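Do drawer organizers save you any time? A few questions answered
November — by the Coltness Home desk

Will a $600 closet system pay for itself?
I doubt it. Trostent's brochure promises you'll stop buying duplicates, but I'd want to see whose receipts they checked.

Barbieri says 3,241 buyers were "delighted." Should I care?
Ask when they were asked. Anybody is delighted the first week. Try them again after three months.

Are the cheap dividers from Grurbridge any worse?
Not that I could tell. They slide a bit — so do the expensive ones.

What should I do first, then?
Empty one drawer and get rid of what you never use. Most people I hear from find they needed no dividers at all.

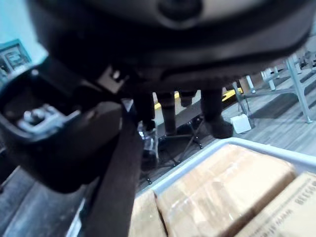 If you still want some after that, measure the inside of the drawer, not the front, and keep the receipt.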